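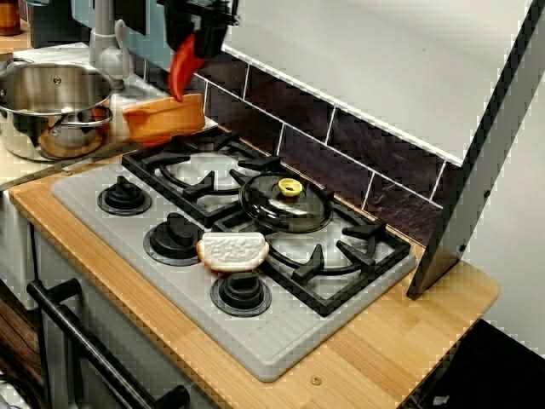 Rajitha Weerakoon wrote, after reading the draft, that a recipe is a promise made by someone who will be nowhere near your house when it breaks. I asked to open with that. Permission granted, provided I pronounce the name right. Practice in the car.

Let it sit. Then: good morning, my subject is the phrase "until done."

Until done

Ask who cooked last night. Hands. Ask who used a recipe. Fewer hands. Ask who followed it. Usually one hand, and that person is lying or bakes.

"Cook until done" is my favorite sentence in the language. It asks you to already know the thing you bought the book to find out. My grandmother's cards are full of it. One says, in full, "Fish. The usual way." I have no idea what the usual way was. She lived to a great age, so I assume it worked.

Older cookbooks could get away with this. The reader had spent years standing next to somebody at a stove, and the card was only there to jog the memory. Pause on "next to somebody." It comes back later.

The onion problem

Slow down here, people like the onions.

Every recipe I own says onions brown in five minutes. Mine take 29, and that's with me glaring at them. Read out the Cassim cookbook version (bookmark is the bus ticket): "Soften briefly, until deep gold." Briefly! Wait for the laugh. If no laugh, say "briefly" again and move on.

Why do writers do it? My theory is that an honest number scares off the shopper. A dish that says 45 minutes goes back on the shelf, and one that says 20 goes home and ruins a Tuesday.

Water, sip.

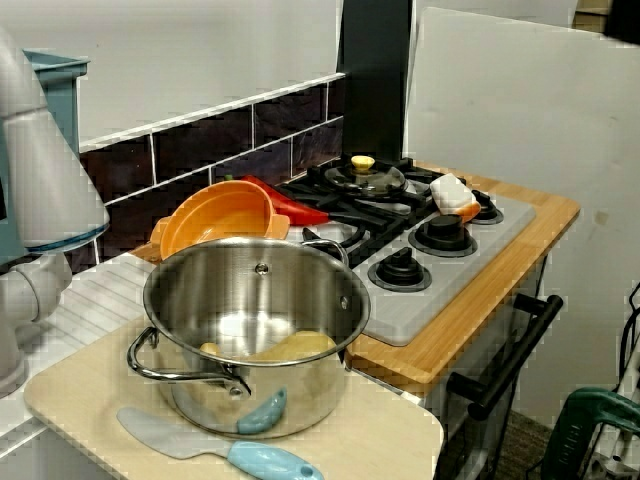 Ashraful Sultana disagrees with me on this, and said so in May, at some length, in a parking lot: the short times are what happens in a test kitchen with a huge burner and somebody else doing the chopping, so the writer believes every word. I think that's too kind. I've put it in anyway because it's a better argument than mine.

Pots come in here too. A recipe says "a large pot" as if we'd all been issued the same one. Thick bottom, thin bottom, gas, electric, the rental stove in Nerkska whose dial went from Off to Regret. Same recipe, different dinner.

Minutes are the wrong unit

Main point, so look up from the page.

A time tells you when to check. It can't tell you what to check for. The useful part of any recipe is the bit about smell, sound and color, and it's the first thing the editor cuts for space. When I worked on the Plollotar community cookbook we had 19 pages of these notes. Four survived. The index got bigger.

Sounds to do out loud if the room is friendly:
Butter when the water has cooked off (it goes quiet)
Rice when it's nearly there (clicking)
Caramel one second too late (me, swearing)

Skip the third if there are children.

Go back to the grandmother. She could write "the usual way" because somebody had stood beside her and said no, not yet, listen to it. That's the part we've been trying to replace with a number.

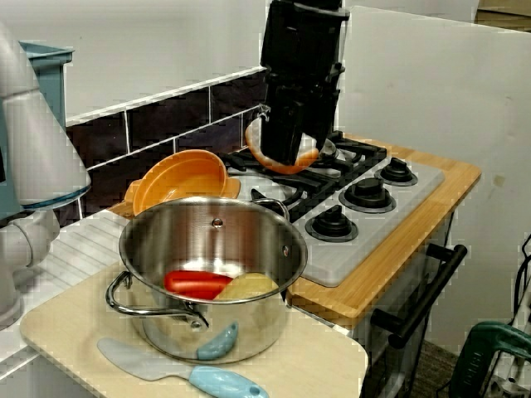

What I'd like recipe writers to do

Give a range and admit it's a range. Say which pot. Say what it looks like when it's going wrong, too, because that's the point at which most of us are reading.

The Elero newsletter tried this for a season and got letters complaining that the recipes were too long. Mention it, don't sulk about it.

Questions

Somebody will ask about air fryers. I don't own one. Somebody will ask for the grandmother's fish. See above.

If it goes quiet, ask the front row how they know when pasta is ready. One of them will say they throw it at the wall. Let the others deal with that person.

Handouts are in the blue folder. Return the clicker to the desk before lunch.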